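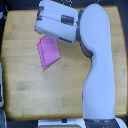 Tunorach: corpus de comunicados ministeriales sobre energía y clima

Ficha de datos y notas de uso

Resumen

Tunorach reúne 3.373 documentos públicos emitidos antes, durante y después de reuniones ministeriales sobre energía y clima: comunicados finales, resúmenes de la presidencia, declaraciones nacionales anexas y notas de prensa. Cada documento está en texto plano, con sus metadatos y, cuando procede, con los compromisos que contiene marcados uno por uno. En total hay 3.861 compromisos anotados.

El corpus se preparó para estudiar cómo se redacta el acuerdo y el desacuerdo en este tipo de textos. Interesa sobre todo qué ocurre con el lenguaje cuando una delegación pide más tiempo, se desmarca de un párrafo o acepta una frase a cambio de suavizar otra. No se preparó para medir si los gobiernos cumplen lo que firman.

Mantienen el corpus Gaspard Huet (recopilación y metadatos) y Loïc Lemaire (anotación y control de calidad).

Contenido de la distribución

documentos/ – un fichero de texto por documento, en UTF-8, con saltos de línea Unix
metadatos.tsv – una fila por documento
compromisos.tsv – una fila por compromiso anotado
reuniones.tsv – lista de reuniones con su identificador interno
guia_anotacion.txt – criterios completos, con casos resueltos
CAMBIOS.txt – historial de versiones

Los identificadores son estables entre versiones. Si un documento se retira, su identificador no se reutiliza y la retirada queda apuntada en CAMBIOS.txt.

Campos de metadatos.tsv

id: identificador del documento
reunion: identificador de la reunión, tal como figura en reuniones.tsv
tipo: comunicado, resumen_presidencia, declaracion_nacional, nota_prensa u otro
emisor: quien firma o publica el texto
idioma: idioma del fichero incluido
original: sí, no o desconocido, según sea la versión original o una traducción
mes: mes de publicación; vacío si el documento no lo indica
procedencia: web, pdf o papel
revisado: sí o no, según haya pasado la revisión manual del texto

El campo emisor se rellenó a mano y no está normalizado del todo. Un mismo ministerio puede aparecer con varios nombres, porque las carteras de energía, industria y medio ambiente se juntan y se separan con cada gobierno. Preferimos dejar el nombre que lleva el documento. Quien necesite agrupar por país tendrá que hacer su propia tabla de equivalencias.

Campos de compromisos.tsv

id_compromiso: identificador del compromiso
id: documento en el que aparece
inicio, fin: posición del primer y del último carácter dentro del fichero
etiqueta: una de las 20 etiquetas temáticas
fuerza: obligación, intención, invitación o constatación
reserva: sí o no
texto_reserva: fragmento en el que se expresa la reserva, si existe

Las posiciones empiezan en cero y el carácter final no se incluye. Cuentan caracteres, no bytes. Es la duda que más nos llega por correo, sobre todo de quien trabaja con textos en francés o español y ve que los fragmentos salen desplazados a partir de la primera tilde.

Cómo se recopiló

La mayor parte de los documentos procede de páginas institucionales públicas. Se descargaron en varias tandas; la última se cerró en agosto. No se incluyó nada filtrado ni ningún borrador, aunque circularan versiones previas de algunos comunicados y su comparación con el texto final habría sido útil.

Una parte menor viene de PDF sin capa de texto y de fotocopias conservadas en el fondo Bodin, que nos dejó consultar sus carpetas de prensa. El reconocimiento óptico lo hizo Dekico. La calidad es desigual: los documentos mecanografiados salieron bien y los faxes, bastante peor. En estos últimos son frecuentes las confusiones entre cifras, de modo que cualquier porcentaje o año de un documento con procedencia "papel" y revisado "no" debe comprobarse antes de citarlo.

Se eliminaron encabezados repetidos, números de página y avisos legales. Se conservaron las notas al pie, que van al final del fichero tras una línea con la palabra NOTAS. En este género las notas al pie importan – una delegación que no quiere bloquear un párrafo a menudo deja ahí su posición, y quien las borre perderá buena parte de las reservas.

Cómo se anotó

La anotación se hizo con Toris, con dos personas por tanda y una tercera para los desacuerdos. Un compromiso es, para esta ficha, una cláusula en la que uno o varios emisores dicen que harán, procurarán hacer o dejarán de hacer algo en materia de energía o clima. Las frases de valoración ("fue un debate fructífero") no cuentan. Las que recuerdan un acuerdo anterior solo cuentan si lo reafirman de manera expresa.

El atributo fuerza depende del verbo y de su entorno inmediato. "Reduciremos" es obligación; "aspiramos a reducir", intención; "se anima a los participantes a reducir", invitación. La categoría constatación recoge casos como "tomamos nota de la importancia de reducir", que dudamos en incluir. Están porque en los resúmenes de la presidencia sustituyen con frecuencia a una cláusula más fuerte que no obtuvo consenso. Se pueden filtrar sin afectar al resto.

El atributo reserva se marca cuando el texto indica que una parte no suscribe la cláusula, la suscribe con condiciones o está revisando su posición. Si la reserva aparece en otro documento de la misma reunión, por ejemplo en una nota de prensa nacional, no se traslada al comunicado. Hay que cruzarlas a través del campo reunion.

Más de 500 documentos se anotaron por duplicado de principio a fin. El acuerdo fue alto en la delimitación de los compromisos y claramente menor en la distinción entre intención e invitación. Las decisiones de la tercera persona prevalecen en los ficheros distribuidos; las anotaciones individuales se envían a quien las pida.

Idiomas

Hay textos en inglés, francés, español, italiano y alemán. El inglés es con diferencia el más representado. Cuando existían varias versiones oficiales se incluyó una sola, con preferencia por la del país anfitrión. No se han generado traducciones automáticas. Las etiquetas y la guía están solo en español.

Limitaciones conocidas

El corpus no es una muestra equilibrada. Las reuniones con buena cobertura en la web pesan más que las antiguas y que las de formato regional. De algunas solo tenemos las notas de prensa, y en la mayoría de esos casos no sabemos si llegó a haber declaración conjunta. La ausencia de un comunicado en Tunorach no significa que no existiera.

Las declaraciones nacionales tienden a presentar el resultado como favorable a quien las firma. Un modelo entrenado con ellas aprenderá ese tono. Lo mismo vale para las citas de ministros dentro de las notas de prensa, que se dejaron como estaban y no llevan anotación propia.

Las etiquetas de gas y de seguridad de suministro se solapan. Loïc propuso fundirlas y al final quedaron separadas, con una regla de desempate que figura en la guía. Los primeros documentos anotados son anteriores a esa regla y solo se han repasado en parte.

Usos previstos y usos desaconsejados

Sirve para extracción de información, análisis de la modalidad, estudios de redacción diplomática y docencia. Ha funcionado bien en clase con grupos pequeños, a partir de una sola reunión y todos sus documentos.

No recomendamos usarlo para puntuar o clasificar países según su ambición climática. El número de compromisos por emisor depende mucho de quién publica más y de qué se conservó.

Licencia y derechos

Las anotaciones y los metadatos se distribuyen con licencia de atribución. Los documentos conservan las condiciones de su fuente. En los casos en que la fuente no permite la redistribución, la carpeta documentos/ contiene un fichero vacío con el mismo nombre y el texto debe obtenerse en origen; las posiciones de los compromisos solo coincidirán si se aplica la misma limpieza, descrita paso a paso en la guía.

Errores y peticiones

Los avisos de error se agradecen con el identificador del documento y, si es posible, la frase exacta. Los relativos a fechas, emisores o documentos que faltan los lleva Gaspard Huet. Los de etiquetas y posiciones, Loïc Lemaire. Las correcciones se acumulan y se publican juntas en la versión siguiente.

Pendiente

Terminar la revisión manual de los documentos en papel.
Repasar las etiquetas de gas en las primeras tandas.
Añadir a reuniones.tsv el país que ejercía la presidencia.
Decidir qué se hace con las ruedas de prensa transcritas, que ahora están en "otro".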